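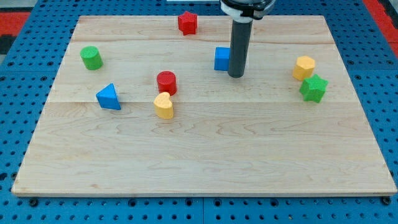

A glued maple board on the perforated bench at Turngate.

About Litanico

Litanico makes solid wood boards, shelves and tabletops for homes, schools and small businesses. The company began with a single line of kitchen boards and today supplies 579 trade customers from its workshop at Turngate.

Our Materials

Maple is our principal wood. It is valued for its pale color and quiet grain, and it takes an oil finish evenly. Planks are selected by hand, matched for tone and glued edge to edge to form wide panels. Small changes in grain at the seams are a natural feature of this construction and are not considered defects.

Our Workshop

The Turngate workshop has 1,129 square meters of floor space and is divided into 8 work areas, from lumber storage to final inspection. Panels rest on perforated benches between stages of work. Last year the workshop completed 2,873 orders.

Our Product Lines

The Tinov line consists of boards and serving pieces. The Ye line consists of shelves and desktops, made to the customer's measurements.

Visits

The showroom is closed on Sunday. Trade visits are by appointment.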